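Search this notebook Go

Bench notebook, Mackay workshop
26 October 2021
Grovus trial, sorting package, second look

Carried on with the Bindlow evaluation. For anyone picking this up cold: Bindlow is the name Grovus give to the bundle, meaning the teaching software, the gripper profiles, the support line and the monthly report. The arms are not part of it. You bring your own arms, they bring the cleverness, and they charge 290 a month per arm for it once the trial is up. The trial is 90 days. We started the clock in September, before the bench was ready, which was our own silly fault and has cost us a good chunk of it.

The claim we are supposed to be testing is on the first page of the manual: show it a pick a few times by hand and it will generalise to "similar soft and irregular goods". The manual runs to 102 pages and does not define similar, soft or irregular anywhere that I can find. I have now been through it twice. There is a whole chapter on changing the colour scheme of the dashboard.

Set-up as before: brown paper down over the white table, cup rack left in place as clutter, toy food in the white plastic tub. The paper kills most of the glare. I know Grovus would like us to clear the rack away because their set-up guide shows a bare table, but our tables are never bare and I don't want to buy something that only works in a showroom.

Started with the tub nearly empty. My thinking was that a sparse tub should be the easy case, with plenty of room for the fingers and no neighbours to knock. Shadow from the arm goes across the paper under the elbow and I made a note to ask whether the software minds that. The guide says "avoid strong shadows", with no figure for strong.
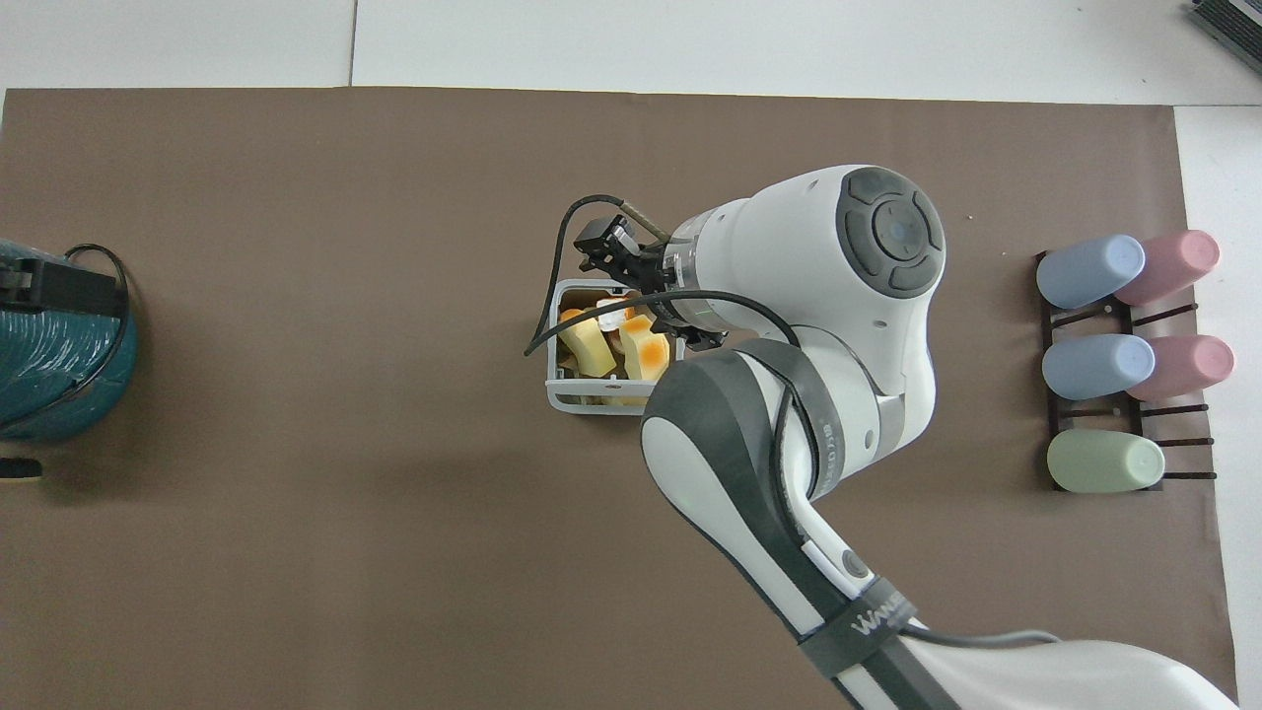
Grovus support replied to the first batch of questions while I was still at the bench, and their line is that a nearly empty container is harder than a full one, that the profile we loaded was trained on heaps, and that we should have picked the "sparse" profile from the second menu. They added that shadows are "generally fine".

Fair enough as far as it goes, but look at what that means. If I have to tell it whether the tub is full or nearly empty, and change the profile by hand somewhere in between, then somebody has to stand there and watch the level go down. That is the job we were hoping to be rid of. I asked at what point one is meant to swap. The answer was "when performance drops". I've written that on the whiteboard.

Also no "sparse" profile in our second menu. There is one in the first menu, greyed out. Asked about that too. No reply by the time I packed up.

Things I noted in the meantime, in no order:

Teaching by hand is pleasant. I'll give them that. The arm is light to push about, the buttons on the wrist are where your thumb wants them, and the software picks up the waypoints without fuss. If they sold that part alone at a lower price I'd be less grumpy.

The grasp score shown after each pick goes from poor to good with a coloured bar. I could not get anyone to say what goes into it. I closed the gripper on nothing, on purpose, and got a middling amber. Repeated it, amber again. A score that gives amber to thin air is not one I'd put in a report.

Cables. The gripper cable makes a loop that hangs near the rim of the tub and I am forever looking at it. Nothing to do with Grovus, that one is ours to fix. Clip it properly before next session.

The report. It arrives as a file with a great many charts, all going up. One of them has no label on the upright axis.

After that I filled the tub and brought in the other arm. Two arms at one bench is the thing Ukholm are keen on, since they would be sharing the cost with us and their line is already laid out that way. The idea is that one arm goes in for the next piece while the other is dealing with its own. Grovus call this the paired mode. It is a tick box. Ticking it also ticks two others, one of which is "send usage data", which I unticked.

I wanted to see them working close together and not simply taking turns, because taking turns gets you one arm's worth of work for two arms' worth of subscription. Pieces out on the paper were part of it as well: I want to know if it treats a piece lying on its own as something to be picked, or as part of the scenery.

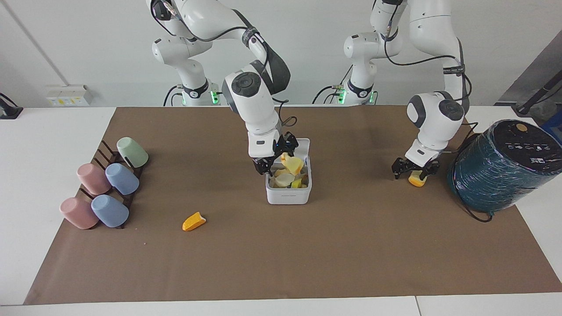
Ukholm don't share my gloom. Their message said they would take slow and paired over fast and single any day, that their own people are no quicker by mid-afternoon, and could I please stop timing it with a stopwatch and start counting what gets bruised.

Point taken on bruising, though toy food is a poor guide to that and I've said so since the start. It doesn't mark or leak. What I can get from the toys is whether the fingers go where they should, and how the two arms share a small space. For anything about handling we need real goods on the bench, and the kit agreement wants us to use the "food contact" finger covers for that, sold separately. Price on request. I have requested.

On the sharing of space I'm still undecided. I tried to find the minimum distance the software keeps between the two arms and it is not a setting you can see. Support say it is "adaptive". I would be happier with a number I could argue about. The emergency stop halts both arms together, as it should, and I was glad to find one thing that does exactly what its page says. Restarting afterwards means homing each arm in turn, with a prompt for each, and the prompt doesn't say which arm it is talking about. You learn by watching which one moves. Not good. Written up and sent.

Loose wedge question: no firm view yet. I need to put pieces out in the same spots each time, so I'll pencil some marks on the paper before the next go. Change the paper too, it's getting tatty at one corner.

The teal bin stays in its plastic film for now. The film is shiny and I half suspect it bothers the camera, but taking it off changes two things at once if I do it with the new paper. Paper first, then film, separate sessions.

Where I stand on money. At 290 per arm and two arms, the saving has to come from somebody being free to do other work. With profile swapping by hand, nobody is free. So the whole case rests on whether the swap can be made automatic. I've asked Grovus for a yes or no in writing. If the answer is another "adaptive" I'd let the trial lapse and spend the money on a better tub, one with a sloped floor so that the last few pieces slide to the same end. A dull answer, but I could make one in the Mackay shop out of offcuts.

To do:
clip gripper cable
new paper, pencil marks
chase "sparse" profile and finger cover price
ask what the unlabelled axis is
repeat the closed-on-nothing test with the other gripper, write down the colour every time
tell Ukholm they can have the stopwatch

Contact the workshop | Copyright Mackay workshop notebooks | Back to top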